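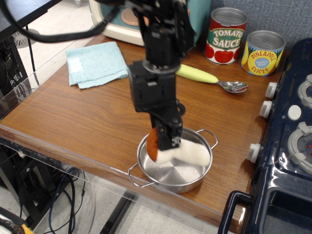 A small steel pot and a plush piece of food.

The Last Boat to Tikby
A short story by Naveed Rana

Hayat had a ticket for the last boat, and the last boat was not going. The woman at the window told her this twice, the second time more slowly, as if the problem was with the language.

"The wind," said the woman. "Perhaps tomorrow."

Hayat sat down on the bench beside a man with a birdcage. The cage was covered with a grey scarf. In her bag she had the letter from her brother, the first in 12 years, and it said only that the house in Tikby was sold and she should come before December if she wanted anything from it.

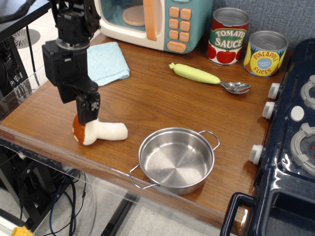
She had thought all week about what she wanted. The clock did not work and the good plates had gone to a cousin in Wustia. What she could remember best was the floor under the kitchen table, where she and her brother kept a shop when they were small. Their aunt had sewn the goods for it from old coats, and there was a mushroom with a brown cap and white spots that cost 400 of their paper coins. Her brother never sold it to her. He always said another customer had asked first.

"You are going for a funeral?" asked the man.

"For a house," she said.

He nodded as if this was the same thing. Then he lifted the scarf a little, and a small yellow bird looked at her with one eye.

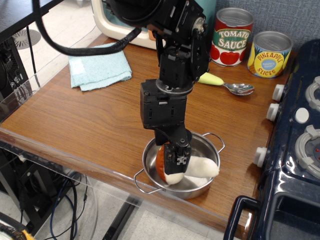

Held inside the pot.

At nine o'clock the woman closed her window and brought them tea in paper cups. She said that the waiting room must be locked at night, but she had forgotten the key at home, so what could she do. The key was hanging from her belt. The man thanked her very seriously.

Hayat took out the letter and read it again. On the back there was a line in pencil which she had not noticed before, very pale, in the writing he had as a boy.

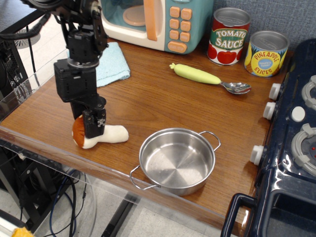
"The other customer did not come," it said. "You can have it for 282."

She laughed so loudly that the bird began to sing under its scarf. Outside the wind was still pushing the boats against the wall. She opened her purse and, with great care, began to tear an old receipt into coins.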